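Packaging Waste from Shared Meals in Student Housing
Course project report, submitted 2021-11-15

1. Background

Our group looked at how much single-use packaging comes out of meals eaten in the shared kitchens at Rellon, a student residence near the Gasham campus. The residence has 186 tenants. We started in September, when most of them had just moved in, and followed two floors until the end of the term's first half.

2. Method

We put a short form in each kitchen and asked tenants to note what they ate there and what they threw away afterward. Bread, fruit and snacks were recorded separately from cooked meals, as they are often bought loose and served without any packaging at all. We collected the forms once a week for 6 weeks. 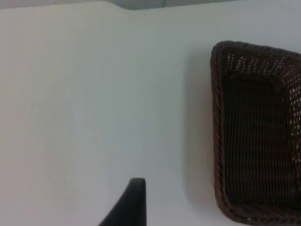
Figure 1. Woven wicker basket on a white tabletop.

3. Results

We received 244 usable forms. Plastic film was the most common item, followed by takeout boxes. Almost 2 in every 6 forms listed no packaging waste. These were mainly breakfasts. The second floor reported more takeout than the first, but it also returned more forms, so the comparison is weak.

4. Problems

Some forms were filled in from memory at the end of the week. We also had no scale, so our results give items and no weights. A repeat of the study should weigh the bags.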